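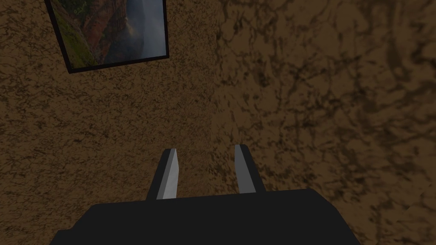 According to Griffiths, the trial license of the Trellano simulation kit is worth keeping only if the wrist view holds up without anyone hand-tuning the lighting, and the arm model can be forgiven a good deal more than the camera can. I agree on the order of priorities, so the camera side went first and the arm side gets what is left of the month.

October, bench 3, 09:40

Installed the Trellano trial on the Wivton workstation. The installer wants its own Python and will not share ours. Gave it a separate environment and moved on. License check needs the network at launch, then leaves it alone. To be raised with the vendor: the machines at Herkimier are offline by policy.

Loaded the stock two-finger gripper and a stock room. Gripper open, no object, facing the wall. Pads render light gray against black fingers, which gives enough contrast to find the pad edges with our usual threshold. The housing fills the lower edge of the view and has to be masked. The existing mask from the old simulator does not fit – wrong outline, the sides slope outward here. Redrew it as a trapezoid and saved it with the config.

Wall texture: brown, speckled, stucco type. Toward the right side the texture is stretched and the dark marks run diagonally. Could be the mapping on the wall mesh, could be the wall geometry itself. Have not opened the mesh yet. It matters for us, as the feature tracker likes speckle and will happily lock on to smeared speckle too. The tone also changes near the center, lighter on the left and darker on the right, with a soft transition just above the finger gap. Left it alone per the no-hand-tuning rule.

The framed landscape at upper left hangs at a tilt. Not usable as a level reference. Use the world frame from the API instead.

11:15

Batch run, 200 resets, same room, gripper pose jittered. No crashes. Memory grew slowly through the run and came back down on restart. Reset is a blocking call and the docs do not say so; the wrapper now runs it in its own thread.

Finger command test, 50 open/close cycles. Commanded and reported widths agree at both ends. In between, the reported width lags the command by a fixed number of steps, which is either a deliberate actuator model or a buffer. The parameter sheet lists a delay term with no units. Second question for the vendor.

14:30

Tried 16 parallel environments. Works with rendering off. With rendering on, the wrist views come back in a different order from the environment index. Found a sort flag in the release notes, set it, order is now correct. The flag should be on by default.

Pricing as quoted is per seat with support billed separately. The support tier that covers custom grippers is the upper one, and we would need it, as the import tool rejected our own finger model for a missing inertia block. Added the block by hand and it was rejected again with the same message. Log saved next to the config.

Open items:
Offline license for Herkimier.
Units on the delay term.
Wall mesh, check the UVs on the right-hand part.
Finger model import, try the older file format.
Tracker run on left wall only, then right only, same pose jitter.

Config is on the shared drive under trellano_trial. Do not edit the mask in place, copy it first.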